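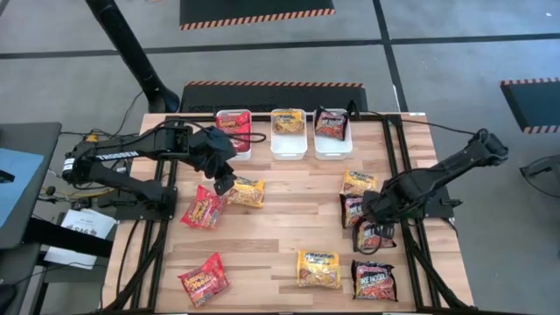
Sorting and Storing Instant Noodle Packets

Print this page | E-mail this page

Kitchen Tip 201
By Randi Rustad

Flat noodle packets store badly in a stack. The wrappers slide on each other, the bottom packets carry the weight of the rest, and the oldest packet is usually the one that can't be reached. Shallow open bins correct most of this. The method below is the one used for the dry goods shelf in the Plindby kitchen, which is 700 mm wide and 435 mm deep. Measure your own shelf before buying bins.

Choosing the bins

Use rigid plastic bins with straight or nearly straight sides. Strongly tapered bins waste floor area, and the packets at the ends lean outward. White or translucent plastic is preferred: loose seasoning powder and noodle crumbs show up against it. The rim should come to between half and two-thirds of the height of a packet standing on edge. A higher rim hides the flavor name and a lower one lets the front packet fall out.

Allow 10 mm between neighboring bins and the same at each end of the shelf. If the bin has a handle opening, put that end toward the front. Do not use lids on a shelf that is opened daily. A lidded bin ends up with packets on top of it.

Clearing and checking

Take every packet off the shelf and lay all of them face up on a table. Wipe the shelf with a damp cloth, then a dry one, and leave the door open while you sort. Set the empty bins along the back of the table in the same order they will have on the shelf.

Check each packet before it goes in a bin:

- Run a thumb along both crimped ends. A crimp that lifts or gapes means the packet is opened and used that day, or discarded if there is any doubt how long it has been open.
- Press the middle of the packet lightly. Broken noodles are fine to eat. Put them in the soup bin.
- Read the date. If it is printed on the crimp and hard to make out, copy it onto a piece of masking tape on the front.
- Look for small holes or powder along the fold on the back. Either one calls for a check of the whole cupboard for pantry insects.

Picking up by the edge

Lift a packet by its top edge. The crimp takes the load and the block of noodles hangs below it, so nothing presses on the corners, where the noodles break first. The same hold works for lowering it into a bin, with the bottom edge going in first and the top released when the packet is resting against the side.

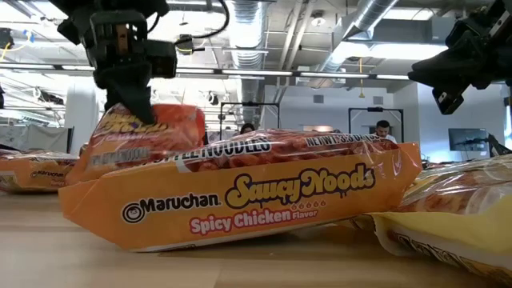

Packets with a clear window need slightly more care than fully printed ones. The window shows the condition of the noodles without opening anything, but it also lets in light, and a bin of these should go in a closed cupboard or at least away from direct sun. Turn the window side toward the front of the bin. Sauce-type noodles and soup-type noodles often come in wrappers of similar color, and they take different amounts of water, so read the name as well as looking at the color.

Sorting order

Sort by heat first and by brand second, or leave brand out altogether. Three groups are enough for most households:

Left bin: spicy.
Middle bin: mild, including chicken and creamy flavors.
Right bin: extra hot, and anything that needs a different cooking method.

Makers do not agree on color. Yellow is often a mild chicken flavor and red is often spicy, but both rules have exceptions. Sort the first batch by reading every front panel. After that the color can be trusted for repeat purchases of the same product — until the maker changes the wrapper.

Multipacks should be taken out of the outer wrap and stored as single packets. Cut the cooking directions from the outer wrap if they are not repeated on each packet.

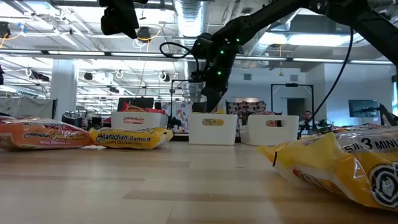 Bins in a row at the back, packages on the table in front.

Loading

Stand the packets on edge, front panels facing forward, earliest date at the front. New packets go in at the back. A slight backward lean is correct and keeps the names readable from above. Stop loading when the packets no longer tilt freely under one finger. An overfilled bin crushes the row each time one is pulled out.

A packet too large for the bins goes flat on the shelf beside them, never across the top.

Labels

Label the front of each bin, centered, 15 mm below the rim. Write the group name only. Flavor names change too often to be worth the trouble. I use Pristano paper labels, which peel off after a short soak; the Midtbø vinyl type leaves adhesive and has to be scraped. Pencil on masking tape is adequate.

Upkeep

Pull each bin out once a month and tip the crumbs into the trash. Wash the bins in December and again in early summer, in warm water with dish soap, and dry them fully before refilling. Moisture left in a bottom corner will loosen the printing on some wrappers.

Loose seasoning sachets from used packets go in a small jar, not in the bins. Write the flavor on each one before the packet is thrown away. Sachets that have gone hard are discarded.

For deep cupboards, see the pull-out tray in the Stestanetti drawer tips — the same bins fit it, two rows deep. Readers' corrections are welcome by e-mail, up to 1000 characters. Please state the inside width of your shelf.

Print this page | E-mail this page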